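Why Do Basketball Teams Trade Players?

Your favorite player wears your team's jersey one day and a different one the next. What happened? Most of the time, the answer is a trade.

A trade is a swap between teams. Say the Jarnach team has plenty of tall players but not many good passers. The Koech team has two good passers and needs someone tall. The people who run the teams talk on the phone, and if both sides like the deal, the players switch.

The player often doesn't get to choose. When players sign a contract — a written promise to play for a certain amount of pay — the contract can usually be moved to another team. The new team then has to pay the player what the old team promised.

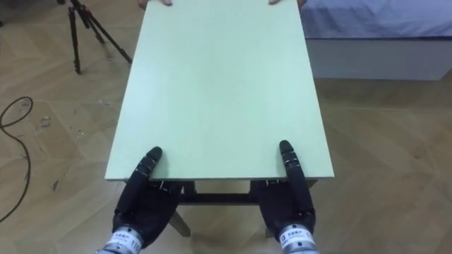

Free agency is different. A free agent is a player whose contract has ended. That player can talk to several teams and pick one.

Teams also have to watch a limit called the salary cap. It sets how much a team can spend on all its players together. A team near the limit may have to let one player go before it can add another.

Words to know
Contract: a written agreement
Roster: the list of players on a team

Written by Samira Azar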